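Visit report: two-arm handling cell, Urkier workshop
Callum Dunmore
August 3, 2018

I spent a morning at the Urkier workshop to see how their two-arm cell is kept running between sessions. We are due to take delivery of a similar machine in October, and the sales material says very little about upkeep. My host was Khrystyna Prokopenko, who set up the cell and still does most of the maintenance on it. What follows is from my notes, in the order we covered things.

Mounting and reference

The robot is a two-arm upper body on a fixed base, with a multi-fingered hand on each arm. It works across a plain wood table. Base and table are not joined. The Drunura manual recommends a common steel frame, but Urkier dropped that after the first month, when vibration from the shoulder joints started loosening the table bolts. Now the base is anchored to the floor and the table is set against it by measurement.

The working area is marked on the tabletop with gray tape. The tape is a reference for people only; the control software does not use it. When the table gets bumped, Prokopenko moves it back until the tape corners agree with two touch points stored in the controller, then runs a short check in which each index finger goes to its point and stops. The allowed error is 3 mm. Above that she redoes the full hand-to-table calibration, a 40-minute job she prefers to avoid. Tape is replaced when the edges lift. She cuts the new strip before removing the old one and lays it against the line left on the wood.

I asked about repeatability and was given a plain answer. The arms are fine. The table is the weak point.

Hands

The hands take up most of the service time. Each finger is driven by a tendon over small pulleys, and the tendons stretch. Urkier retensions them every 2,000 grasp cycles, as counted by the controller. The left hand was at 1,691 when I looked at the status page, so it was not due that day. The right hand had been done the previous evening.

Procedure for retensioning, as shown to me on a spare hand at the bench:

Power down the arm and wait for the brake indicator.
Unplug the hand harness at the wrist before touching the palm cover.
Remove the palm cover screws and put them in the tray in the order they came out. They are not all the same length.
Turn each tensioner until the finger just starts to close, then back off a quarter turn.
Refit the cover, reconnect, and run the open-close routine with nothing in the hand.

The quarter turn is Prokopenko's own figure. The manual gives a torque value, but the driver it calls for does not fit past the thumb housing on this version. She has written to Jeltatov, the distributor, about it and has a reply promising a revised drawing.

Fingertip covers are a wear part. Urkier buys them by the bag and changes the thumb and index covers twice as often as the rest.

Cabling

This was the part I had come for. The supplied harness ran inside the forearm shell and broke twice at the elbow, both times inside the insulation, where it could not be seen. The fault showed up as a finger that dropped out in one pose and came back in another. Finding the first break took most of a week.

After the second one the hand cables were rerouted on the outside. They leave at the hand, go out over the table in a wide loop, and drop to the floor. It is untidy and it has worked. A break can be found by hand in a few minutes, and a cable can be swapped without opening the arm. The cost is that loops can catch. The rule is enough slack for the full reach of the arm, plus a hand's width, and no ties within the moving section. Before each session somebody moves both arms through their range by hand and watches the loops.

The small connectors at the wrist are left exposed for the same reason. I would want a cover over them in our shop, where there is more dust. Prokopenko agreed, provided it comes off without tools.

Test work

Once the arms are back in service, the cell is checked on a soft or irregular part before any real task. Rigid blocks are too forgiving, she said, and will pass with a badly tensioned finger. Objects wrapped in aluminum foil are a regular choice. Foil keeps a dent, so uneven finger pressure leaves a record that can be looked at afterward.

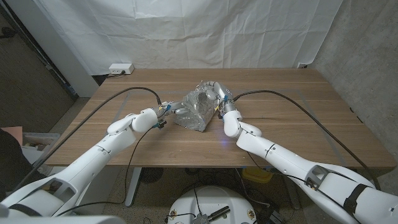

The two hands are given separate force limits during this check. One holds and the other presses, and the roles are then swapped. If the marks from one side are clearly deeper, that hand goes back to the bench. Readings from the motor currents are saved as well, but Prokopenko puts more trust in the foil. The currents drift as the motors warm up, and the correction supplied by Yatsenko, who wrote the control package, is only good for the first hour.

Records

The log is a paper notebook kept by the controller, with one line per intervention: date, hand, cycle count, what was done, initials. It is copied to a spreadsheet when somebody has time. The spreadsheet was well behind the notebook. I would copy the notebook and skip the spreadsheet.

Points to raise before our delivery

External cable routing from the first day, with the warranty position in writing.
Spare hand harnesses, up to 5, on the initial order.
Whether the thumb housing has been changed so that the torque driver fits.
A table fixed to the floor on its own feet. Urkier would do this if they were starting over.
Fingertip covers: ask for the price by the bag. The single-piece price in the quotation is too high.

Prokopenko has offered to send her cable lengths and the touch point routine. I will attach them to this report when they arrive.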